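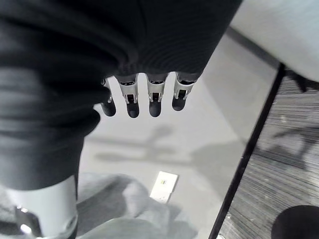
About Savchuk

Savchuk is a contract textile finishing and repair shop. We take in woven and knitted goods from garment makers, hotels and theaters, and return them cut, hemmed, relined or flame-treated to the customer's written specification. We do not sell retail and we do not design clothing.

The company was started by Zakhar Pasichnyk, who had worked as a cutter and then as a production planner before renting the first half of the present building. Arsen Bondarchuk joined the following May to set up the inspection room and is now responsible for quality and customer records. The second half of the building was added when the pressing line outgrew its original bay.

What we process

Most of our volume is medium and heavy fabric: wool serge, cotton duck, blackout lining, drapery velour and polyester suiting. Light silks and open laces are accepted by prior agreement only. Maximum single-piece weight is 80 pounds. Heavier stage drapes have to be split at a seam before delivery, and we can supply the seam plan.

Goods are logged at the receiving door and given a lot number that stays with them until shipment. Each lot is measured for width and checked for shade against the customer's approved swatch. Rolls with a shade break are set aside, and the customer is contacted before any cutting starts. We do not cut across a shade break without written approval.

Work areas

The floor area is 2,580 square feet, divided into receiving, cutting, sewing, pressing and inspection. Cutting and sewing share one air system. Pressing has its own exhaust and a separate water supply with a softener, which is tested at the start of each shift.

Flame-retardant treatment is done in a closed room at the north end. Treated lots hang until dry and are then sampled. The sample, the batch sheet and the test result are filed together, and copies go out with the goods. Treatment has to be renewed after washing, and the certificate states this.

Vinar and Prustach

Vinar is our name for the standard service: receiving, measuring, cutting, hemming, pressing and final inspection. Prustach covers repair and relining of used goods, including darning, zipper replacement and rebinding of worn edges. Prustach lots must arrive clean. Soiled goods are returned at the sender's cost.

Lot tracking for both services runs on Bivus, a records system we wrote for our own use. Customers with an account can look up lot status and download batch sheets. At the last stock count it held 208 open lots.

Orders and visits

Minimum order is 2 rolls or the equivalent in finished pieces. Send a swatch, the fiber content, the finished dimensions with tolerances, and the date the goods are needed. Quotes are based on the swatch and are confirmed once the full lot has been measured.

Deliveries are accepted until 3 p.m. at the side entrance. Visits to the floor are by appointment, and visitors sign in at the receiving desk.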